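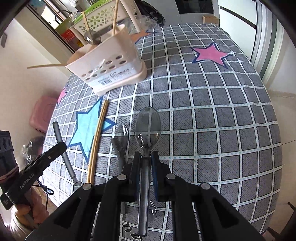 2. Sorting the Shared Cutlery

The second part of our home organization project dealt with the cutlery in a shared kitchen in Westport. Four students use this kitchen. Before the project, spoons and chopsticks were kept together in one drawer, and in our December survey all four said they had trouble finding a clean matching pair of chopsticks.

2.1 Materials

We used an upright plastic holder with oval holes in its sides, so that air can reach the utensils. The utensils were metal spoons, clear plastic spoons and wooden chopsticks. We worked on the table with the star-patterned cloth, next to the shelf rack.

2.2 Method

Everything was laid out on the cloth first. Utensils were then picked up one at a time and placed in the holder. Chopsticks go in with the thin ends up. Metal spoons go in with the handles down. We repeated the full sort 9 times over two weeks.

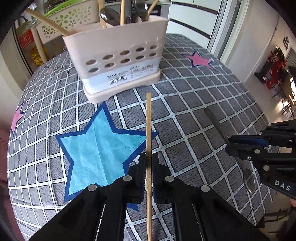
Figure 2. A chopstick and a metal spoon held over the tablecloth, with the holder behind.

2.3 Results

The average sort took 138 seconds. The slowest was the first one, when we had not yet agreed on an order. Plastic spoons were the hardest to keep in place because they are light and tip over when the holder is nearly empty. Starting with the chopsticks reduced the average by 11 seconds.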